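4.2 Comfort and reuse in the Tadholm apartments

We were glad to find that the retrofit at Tadholm kept far more of the old block than its owners had first planned. The original brick stayed where it was, the floor joists were cleaned and put back, and some 3000 roof tiles came down in April and went up again over new wood-fiber insulation. Maglaya's earlier study in Bremen had led us to expect trouble with drafts at the window frames, and we did find a little of it – mostly on the north side, in 19 of the 50 apartments.

Residents were generous with their time and told us a good deal about how they slept, aired their rooms and used the heating. Bedrooms were kept cooler than living rooms in nearly every home, and we come back to this when we look at the heat pump settings (a bed in a large open-plan lab or office is shown in Figure 3).
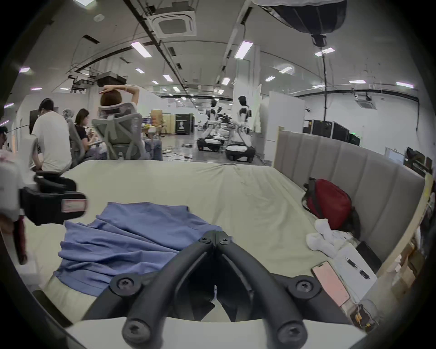

4.3 Water and the shared courtyard

Rainwater from the south roof now runs to a buried tank beneath the courtyard.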